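Lasville Neighbors Board > House and Home > doorbell chime keeps going off by itself??

garby_porch
February 2021
ok so this is driving me nuts. wireless doorbell, the cheap Clelico kind, goes off at 3 or 4 in the morning. no one there. dog loses his mind. changed the battery in the button, same thing. is it haunted or do I just toss it

mapleside852
neighbor has the same one. those cheap ones share a handful of channels so her button is ringing your chime. re-pair it. hold the button on the chime til it beeps, then press the outside one

garby_porch
did that last night. beeped and all. rang again at 4.

tinroof
Then it isn't the neighbor. Moisture in the button. Mine did it every time we had fog. Take it off the wall, open it up, let it sit inside a day or two and see if the chime shuts up.

wiriya_st_mom
I gave up on wireless completely. We're in one of the old houses on Wiriya and there was already wire in the wall from the original bell, so in July I had it hooked back up. Transformer, plain button, real chime. Not one phantom ring since. No batteries either.

Before that I went thru a phase of trying every kind of bell, kids thought it was great. Buzzer, ding dong, one that played a song (never again). 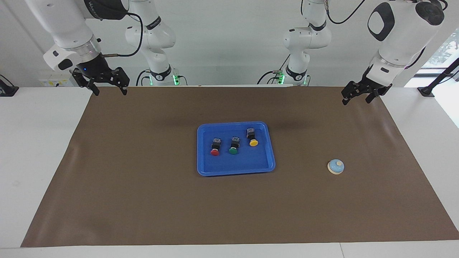

Anyway the wired one won. Cost more up front but I was buying batteries all winter for the other thing. If your house is old go look for a little metal box near the breaker panel or up in the attic, that could be your transformer.

mapleside852
wired is overkill for a renter. also 500 ft range on the box, thats why it picks up the whole block. still say its the channel. some of them you have to clear the OLD pairing first or it just adds the new one on top

tinroof
The 500 ft is open field, no walls. You'd be lucky to get it across the street. And who is pressing a doorbell at 4 am every night? Moisture.

mapleside852
someone on night shift coming home? people do have jobs

garby_porch
not a renter btw. house is from the 50s so maybe there is wire, will look. took the button off for now and its in a bowl of rice

tinroof
Rice doesn't do much. Just leave it open on a windowsill.

wiriya_st_mom
Turn the breaker off before you poke around in that box please!! The bell side is low voltage but the side feeding it is regular house current

garby_porch
update, two nights with the button inside and the chime still went off once. so not moisture?? going to clear the pairing like maple said

mapleside852
told ya. unplug the chime after you clear it, wait a minute, then pair

tinroof
Once in two nights is less than every night. Just saying.

garby_porch
found two cloth covered wires behind the old plate by the door. do those need replacing or can I use them

wiriya_st_mom
Ours were cloth too and the electrician ran new. I'd have someone look before you hook anything to them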